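An Afternoon at Flonasier: Talking with Siwan Foulkes about Two Arms and Very Many Bottles

The building of Flonasier is on the edge of Barnham, behind the tyre centre, and I walked past it twice before I found the door. They hold an open afternoon each June. I had written beforehand to ask if I could sit with somebody for an hour, and Siwan Foulkes, who leads the handling group, answered the same evening that I was welcome if I did not mind to talk while she was working.

She was eating a sandwich when I arrived. "Sorry, this is lunch," she said. It was ten past three.

I asked her first how a person comes to this work. She studied textile engineering, she told me, and for six years she was in a factory that made conveyor belts. "I was the one they phoned at night when a belt stopped. Usually it stopped for a stupid reason. A carton was turned the wrong way, or a lid had come off. So I became interested in the stupid reasons." She moved to Flonasier when the company was four people and one rented unit. Now there are more, and they have their own kettle, as she showed me with some pride.

The visitors came in groups, and between the groups we could talk. The programme for the public was simple. One room had an old packing machine called Drallix, which is painted green and which the children were allowed to start with a big button. The second room was for the arms. In the hallway there were biscuits and a sheet of paper where you could write down a household job you would like to see done by a machine. I read the sheet while I was waiting. Ironing was in the lead. Somebody had written "my brother's jobs".

"People expect that the lifting is the hard part," Foulkes said when we were sitting again. "It is not so heavy, a bottle. The hard part is when two hands must agree. You do it every morning with your toothpaste and you don't think. One hand holds, the other hand turns, and if the thing slips a little bit, both of them correct. To get two arms to share one object without fighting over it, that has taken us most of the winter."

I wanted to know what she means with fighting. She put down her pen and pushed her two fists against each other over the desk. "Each arm believes it knows where the object is. If they are wrong by a millimetre in opposite directions, they push. The object is in the middle and it pays the bill. We crushed a lot of yogurt in February."

The group keeps a notebook of all its trials, a real one on paper, and she let me look inside. The handwriting changes from page to page. When I visited they had reached trial 1235 in the series with two arms, and she hopes for 3000 before they write anything for a journal. I asked if this is not slow. She thought about it for a while. "It is slow," she said. "My colleague Caradog Jarman would like it to go faster. He is the one who does the software, so for him a trial is a line in a file. For me it is also somebody who picks up the bottle from the floor."

Jarman came by later and I repeated this to him, which perhaps was not polite. He laughed. "She is right, I never pick up the bottle," he said. He explained me that the cost is the thing he looks at. A gripper finger costs them 400 dollars to replace when it is bent, and in the first months they bent several. After that he wrote a limit on the force, and another limit inside the first one, and he would not let anybody change it without asking him. "I was not popular," he said.

We spoke a bit about where this could be used. Foulkes is careful with promises. She mentioned pharmacies, small kitchens, and the back rooms of shops where returned goods are sorted and each article is different from the one before. A dairy cooperative has asked her about it, but she did not want to say more than that. She does not like when a newspaper writes that the arms will come into every house. "My mother read that and she asked me for the date," she said.

At four o'clock the last group of the day went into the second room, and I went with them. There is a yellow line on the floor and you stand behind it. Foulkes told us what would be attempted, in plain words and without music or lights, and I noticed that the parents became quiet before the children did. She spoke softly the whole time, as one does at a swimming lesson.

One gripper comes to the bottle from above, by the cap, and the finger of the other one touches it low down on the label, near the strawberries. 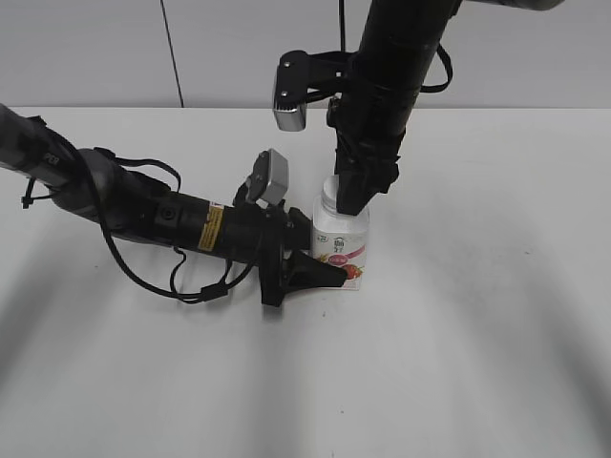 Mabli Gethin asked whether the arm on top would know if the bottle was full or half empty, and whether it would hold it differently then. Foulkes seemed happy with this question. She answered that the weight is only felt once something is lifted, and that in the first moment the arms have to guess, the same as a person who takes a milk carton from the fridge and swings it too high. "You have done that," she said to the group, and several had.

There was also a man who wanted to know about jobs. I had wondered if it would come. She did not avoid it. In the belt factory, she said, she saw people with bad wrists at forty, and she would be glad if some movements were given away. But she said also that this is decided by whoever buys the machine, and that she is not the person who buys it. He nodded, although I am not sure he was satisfied. I am not sure she was, either.

Afterwards we went back to her desk and I asked what she would do with more money. I had expected a third arm. She wants a better floor. Trucks go past to the tyre centre, and she believes that she sees them in her measurements. A new slab would be 2000 dollars for the small room only, and she has asked for it in two budgets already.

It was nearly five when I left. In the hallway the sheet was full and somebody had started on the back of it, where the first line said "find the lids for the plastic containers". Foulkes read it over my shoulder. "That one we can't do," she said, and she went to switch off the green machine, which was still running.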